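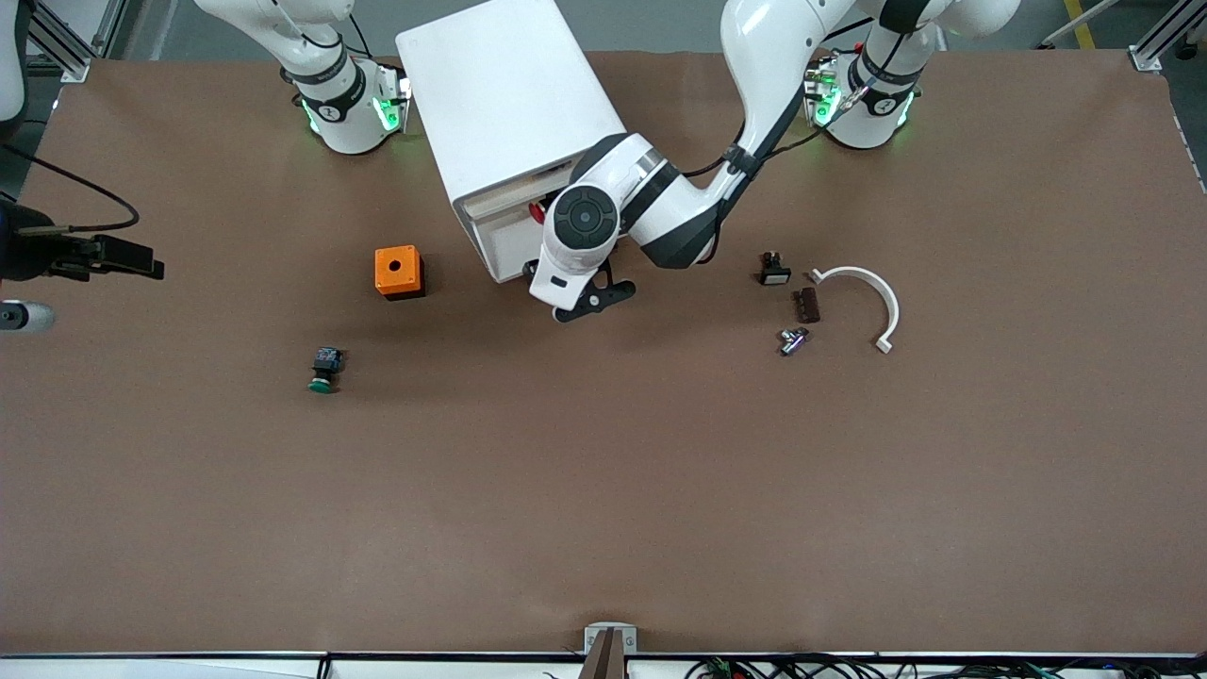 I finally covered the big table, and I am so pleased with myself! If you read the October newsletter you'll remember my long moan about the top getting scratched, and the glue rings, and the blob of something green that never did come up no matter what I scrubbed it with. Well, a few of you wrote in with ideas (thank you, and sorry to whoever suggested glass, my nerves couldn't take it), and the one I went with was the cheapest of the lot. Brown paper.

Mahtab Farahani put me on to it. She covers her cutting table every winter and swears by the plain matte kind, the heavier the better. I bought a roll from Jaunzems, 300 feet of it, which sounded like a sensible amount until I had to get it up the stairs. There is a lot of paper on a 300-foot roll. I'll be wrapping birthday presents in it until I retire.

Putting it on took me most of a morning. My first go was a mess. I taped down one long side, pulled like mad from the other, and got a big diagonal crease right through the middle, so off it came. The second time I started from the center and smoothed outward with my forearm, and that went much better. I still have a few faint wrinkles and I've decided I like them. If you're fussier than I am, leave the paper lying flat overnight before you tape it, and fold the corners under the way you'd wrap a box.

What I love most is how easy it is to find things. Small parts used to disappear into the old top, and I'd be patting around for them like somebody who's lost a contact lens. On plain brown they show right up. I've also made myself a rule — all the little bits stay up toward the far side, and the near part stays clear so there's always somewhere to work. I have kept to this for two whole weeks, which is a record for any rule of mine.

The white cabinet stays at the back, open at the bottom, with that pale wood-toned inside that I think looks so nice against the brown. I did look at the Clameo organizers (Drokden had them on sale) and I even carried one as far as the register, but I put it back. One cabinet is enough. If I get more storage I'll fill it, I know what I'm like.

A few practical notes if you want to try this at home. Measure your table first, then add a good hand's width on every side for folding under. Mine needed 108 inches off the roll. Use painter's tape and stick it underneath where your sleeves won't catch it. Pencil is fine on the paper, and I've started jotting measurements straight onto it when I'm in a hurry, but keep the markers away because they go right through.

I have masses left over, so if you'd like a length to try, bring a cardboard tube to the next get-together and I'll cut you one. And if anyone knows what takes green stuff off a tabletop, I'd still like to hear from you. It's only hiding under there!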